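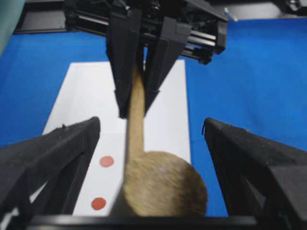 **Aus der Spielzeugecke**

Kennt ihr das, wenn man ein Ding in der Hand hat und sofort wieder vier Jahre alt ist? Mir geht das mit kleinen Holzhämmern so! Seit Mai sammle ich für unseren Verleih alles, womit Kinder klopfen dürfen (die Nachbarn von unten mögen mir verzeihen), und ich habe mich inzwischen richtig in das Thema verbissen.

Was ich gelernt habe: Auf den Stiel kommt es an. Viele sind so kurz und dick, dass man eher mit der Faust haut als mit dem Hammer. Ein langer, schlanker Stiel braucht ein bisschen Übung, dafür merkt das Kind ziemlich schnell, wo es anfassen muss, damit der Kopf da landet, wo er hinsoll. Mirela Conceição, die mir beim Sortieren hilft, schwört auf unlackierte Köpfe. Die werden an der Stirnseite mit der Zeit etwas faserig, aber das stört beim Spielen kein bisschen, und wer mag, geht kurz mit feinem Schleifpapier drüber.

Und dann der Untergrund! Ich lege inzwischen immer ein großes Tuch auf den Tisch, am liebsten kräftig blau, weil man helle Teile darauf so schön wiederfindet. Darauf ein Brett und erst darauf das, worauf geklopft wird.
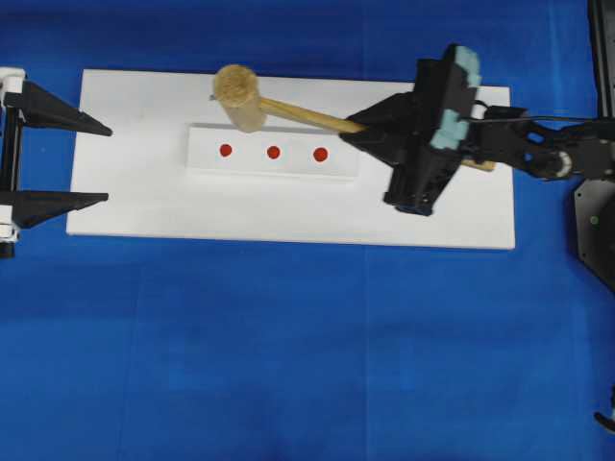

Rote Punkte auf Weiß finde ich übrigens wunderbar für die ganz Kleinen. Drei nebeneinander reichen völlig, man kann der Reihe nach klopfen, oder nur den in der Mitte, oder rückwärts, und bei uns wird dazu meistens laut gesungen. Gilles Hervieu hat neulich mit seiner Enkelin ein ganzes Lied daraus gemacht, mit Pause nach jedem zweiten Schlag. Ich hatte es noch zwei Tage im Ohr.

Falls ihr noch Holzhämmer im Keller habt: her damit, gern auch mit Macken! Nur wackeln sollte der Kopf nicht. Abgeben könnt ihr alles bei mir oder bei Ok-hee Um im Laden, die Kiste mit der Aufschrift „Prilau“ steht gleich links neben der Tür. Bücher bitte nicht hineinlegen, die gehören in das Regal daneben.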